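**Unit 4 handout — Stock Records and the Annual Count**
Issued 5/1/20. Course lead: Ailsa Matheson, Arnenside

Students should read this handout before the second workshop and bring a copy with them. It replaces the notes given out last year, which used the older form of the stock card.

## 4.1 What a stock record is for

A stock record states what a business believes it holds. It is built up from receipts, issues, returns, and adjustments, each entered on the day it takes place. The figure at the foot of the record is called the *book balance*. The figure found by going to the shelf is called the *physical balance*. Most of this unit concerns the difference between the two.

A difference is to be reported in units first and in money second. Students often reverse this order and lose the trail. A shortage of one costly item and a surplus of many cheap ones may cancel out in money while leaving both records wrong.

## 4.2 Common causes of difference

- Goods received but not yet entered
- Goods entered under the wrong item code
- Units of measure confused (a box of 100 entered as 100 boxes)
- Breakage that was cleared away without a slip
- Theft

The third cause deserves special care. It produces large errors that look like fraud on first reading, and an accusation made too early is difficult to withdraw.

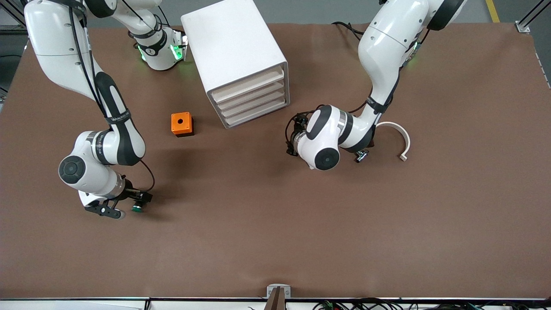

A difference should first be traced through the paperwork, working backward from the most recent entry. Only when the papers agree with one another should the shelf be counted a second time. The second count must be made by a person who has not seen the first result.

## 4.3 Worked case: the Brurkthorpe depot

The Brurkthorpe depot supplies fittings to a branch at Serkdale. At the July count, the book balance for one line of brass hinges stood at 1,407 units. The physical balance was 1,096, leaving a shortage of 311.

The clerk found that a transfer to Serkdale had been packed and sent, and that Serkdale had signed for it. The receiving copy was filed at the branch. The issuing copy had never been posted at Brurkthorpe. The transfer was for 311 units, and the full shortage was explained by one missing entry.

Note that Serkdale's own record was correct throughout. The total for the two sites together was therefore overstated, and a manager who looked only at the branch would have seen no fault.

## 4.4 Cutoff

Movement of goods should stop during a count. Where it cannot, the number of the last receipt and the last issue before the count must be written at the top of the count sheet — in ink, and signed.

## Reading and preparation

Bangash, chapter 6, on transfers between sites. Students should also draft a one-page count instruction for a small stockroom, naming who counts, who checks, and who posts the adjustment. Drafts are collected at the start of the workshop.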